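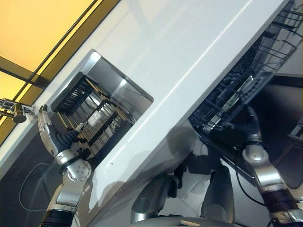
4. First wash and rinse settings

Do this before any proper load. Takes one empty cycle, 148 minutes on the long program, so start it before bed if you're on off-peak.

1. Tap on full. Check under the sink for drips at the Jornance hose fitting. Hand tight plus a quarter turn, no more.
2. Twist the bottom filter out, rinse it, twist back till it clicks.
3. Salt. Fill the softener tank with water first (first time only), then salt to the brim. Use the funnel. Wipe up spilt grains striaght away, they pit the steel.
4. Rinse aid to the MAX line. Dial on 3 to begin. Streaks on glasses, go down one. Spots, go up one.
5. Hold Start and Delay together until the light blinks 2 times. Hardness menu is now open. Press Delay to change, Start to save.
6. Run the long program, nothing in it, no tablet.

Note: tank water in Dindska and the hills is usually soft. Set hardness to 0 and skip step 3. Town water at Talukder is harder, start in the middle and adjust.

Caution: never put detergent in the salt tank. Wrecks the softener, not covered by the Undbridge warranty.

Caution: knives point down. Keep kids away from the open door.

Service light comes on at 3,000 hours. Clean the spray arms and filter, then hold Delay to clear it. If it comes back on the same day ring the service line, have the serial number handy (inside edge of door, left side). Lines open Saturday mornings aswell.

Descaling, see section 7.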